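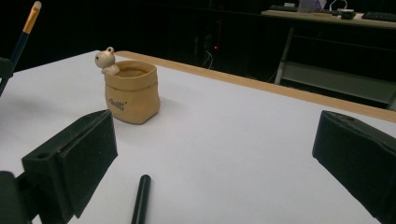

Owners of the Sorkia Ongart have been waiting a good long while for the phone's next big software update, and this week the company finally gave them something to look forward to. In a short post on its support forum, Sorkia said that testing of the new version is nearly done and that the first phones should be offered the download on Thursday. One of the nicer additions is a reading mode that softens bright pages when the room around you is dark, and anyone who has glanced from a white tabletop into near-black shadow behind it will know how tiring that sort of contrast can be on the eyes. The mode can be set to come on by itself in the evening, or you can switch it on from the lock screen whenever you like.

The update comes to 1,748 MB, so it's a good idea to be on Wi-Fi and to clear out a few old videos first if your storage is getting tight. Sorkia also suggests having the battery at least half full before you start, and setting aside a little time for the phone to restart and sort out its apps afterward.

Notifications have been tidied up as well. Messages from the same person are now grouped together – a small thing, but one that Ongart owners have been asking for on the forum ever since the phone came out – and you can hide the text of a message until the phone is unlocked. The camera app opens with a double press of the power button, and the keyboard has picked up 9 more languages.

As for the older Siranwood, there is happy news there too, though with a bit more patience needed. Sorkia says that model will follow in October, once a problem with dropped Bluetooth calls has been fixed. Phones bought through the carrier Clerisex may get the update later than unlocked ones, and the carrier has not yet given a date for either model.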